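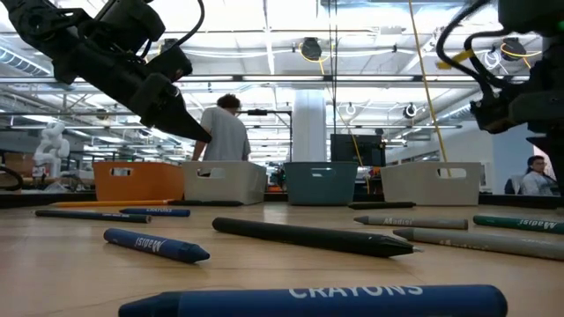 Section 4: Setting up your colour key and marking the first chart

Right, you've got the Zedwood planner out of its tube, you've let the sheets relax under some heavy books, and you've read the bit about picking your beds. Now we get to the part I like best, when the thing starts to look like your own garden instead of a sheet of squares.

I've kept my own plot this way for years, and I wrote this guide after a friend rang me for the third time asking why her beans were in the same square as her garlic. So if I sound a bit bossy in places, that's where it comes from.

What you'll want to hand

- The large ground sheet (the one with the 17 columns)
- The tracing overlays, one for each season you plan to grow in
- A few crayons in colours you can tell apart in lamplight
- A fine pen for names and dates
- Scrap paper
- The little sticky dots from the Amix pack, if you bought the bigger set

4.1 Fixing the ground sheet

1. Lay the sheet on a flat table with the compass mark pointing away from you. If your garden faces some odd way, as mine does, turn the mark now and be done with it. Changing your mind in spring is a misery.

2. Tape the two top corners only. Leave the bottom loose so you can slide an overlay underneath when you want to compare two seasons.

3. Draw in everything that won't move - shed, paths, water butt, the apple tree, next door's fence. Use pen for these. I do the paths first and then everything else seems to fall into place around them.

4. Shade anything that sits in the dark after lunch. Go out and look! I was quite sure my back bed got sun until about teatime, and it was in full shade by two.

Note: one square is one good stride across, which suits most people's plots. If you've only got a yard with pots, call each square a pot and ignore what I say about paths.

4.2 Choosing your colours

The printed key gives you a colour for each plant family, and you're welcome to use it. I don't. I find it far too fussy, with two greens I can't tell apart and a yellow that vanishes as soon as it touches the paper. My own key goes like this:

- Roots (carrots, beetroot, parsnips): orange
- Peas and beans: green
- Cabbages and all their relations: blue
- Onions, leeks and garlic: purple
- Potatoes and tomatoes: brown
- Anything that stays put, like rhubarb: grey
- Flowers: whatever's left in the tin

5. Write your key on scrap paper first and live with it for a day.

6. When you're happy, copy it into the box at the bottom left of the ground sheet. Press firmly, and put the name next to each colour in pen.

7. Copy the same key onto every overlay. Yes, every one. They do get separated, and a loose overlay with no key is no good to anyone.

Caution: don't use felt tips on the overlays. They bleed through and mark the sheet below, and on my first go I lost a whole summer of courgettes under a purple blot.

4.3 Marking your first overlay

Start with the season you're in. If you're reading this in October, start with the winter overlay, even if all you've got is leeks and a few tired sprouts.

8. Line up the two crosses on the overlay with the crosses on the ground sheet.

9. Colour in what's growing now, family by family. Do all the blue, then all the purple and so on. It's quicker than hopping about, and you spot gaps as you go.

10. Add the variety in pen, small, inside the square. I grow a lettuce called Skarnutness (from a seed swap, and I've never seen it in a shop) which barely fits, so I shorten it to Skar and put the full name on the back.

11. Put the sowing date under the name. Month will do.

12. If something failed, leave the colour in and put a cross over it. You'll want to know next year that the slugs had it.

Note: there are 100 planting squares inside the thick border. The ones outside it are for pots, frames and compost. Please don't count those when you work out your seed, or you'll end up like me with 57 spare broad beans and nowhere to put them.

4.4 Checking the rotation

13. Take the overlay off and lay a blank one in its place.

14. Slide the finished one beneath it, so the colours show through faintly.

15. Now mark next season on the blank sheet, and don't let any colour land on top of itself. Grey is the exception, of course.

16. If you're stuck, move the potatoes first. They take up the most room, and the rest will generally shuffle round to suit.

Caution: garlic stays in the ground far longer than you think. Mark it on both overlays or you'll plan something on top of it (hello, beans).

4.5 Putting it all away

17. Roll the sheets with the coloured side facing in, with a bit of plain paper between them so the wax doesn't rub off.

18. Keep the tube somewhere cool. Mine spent one August on the greenhouse shelf and I had to peel the layers apart.

If you've lost your overlays, spares are sold in flat packs under part number 1762. The Vaněk tracing pads from the art shop fit as well once you trim a strip off the long side, though you'll have to draw the crosses on yourself.

I do my own sheet on a Monday evening with the radio on, a few minutes a week, and it never gets far enough behind to be a chore. The next section covers the sowing calendar, and you'll need your finished key beside you for that.

We use cookies to remember your settings and see which pages get read. Accept all | Manage choices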